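Picking Cell Questions, Answered
Starnitance Shared Workshop
Last updated 28th July

Do I really have to clamp the bin?
Yes please, every time, even for a quick try. A bin that creeps a little will spoil your positions long before you notice it, and then you'll spend the afternoon blaming the software (we've all done it). If you need to take the clamp off, pause the arm first and tell whoever is on the pendant.

What can I put in for the arm to pick?
Nearly anything that's clean, blunt and fine with being dropped. We like a mix of soft and hard things, because a gripper that only ever meets neat blocks learns very little about the world! No glass, no loose batteries, nothing with liquid in it. Anything with a strap or cord is welcome, but start those at low speed and keep a hand near the stop button.
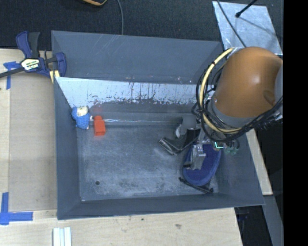 Mixed items in the clamped bin, with the gripper over the dark blue one.

May I reach in to straighten something?
Only when the arm is paused and you've said "hands in" out loud. It feels silly when you're alone - do it anyway, and the habit will be there on a busy day.

How should the cables and hoses be checked?
Run the arm slowly through its full reach and watch them the whole way. They need enough slack to follow the wrist without snagging on the bin. If something pulls tight, stop there and call Marina Balaskas on extension 230.

Who can change the speed limit?
Only people who have done the May refresher or a later one. Ask at the Kokkinos desk if you can't remember whether you did.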